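Turkville bench thread, continued from yesterday. The board is flat enough to work on now, so these are notes on surface prep and what the grain does to it.

Stock is a pale maple-like board. I bought it as maple from Ghauri, but the invoice only says "hardwood, light" - so no species claim from me.

Scraped first, then sanded to 200 along the grain. Two passes. The swirling figure wants a freshly turned burr or it tears. 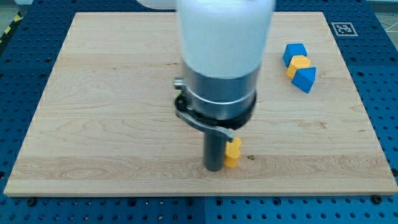 Board with the yellow block on it, small knot to the right.

The knot is staying. I pressed a fingernail into it and the surrounding wood and could not feel a step.

The darker streaked band is the part I don't trust. It took oil faster than the rest on the offcut. Kimutai Laizer suggests a thin seal coat first, then 7 days before anything heavy goes on it.

Block height reads the same at both ends of the board, within 2 thousandths. Good enough for Kukgate fixtures.

Offcut results when the seal coat cures. Remedios Echevarría has the other half of the stock if anyone wants to compare grain.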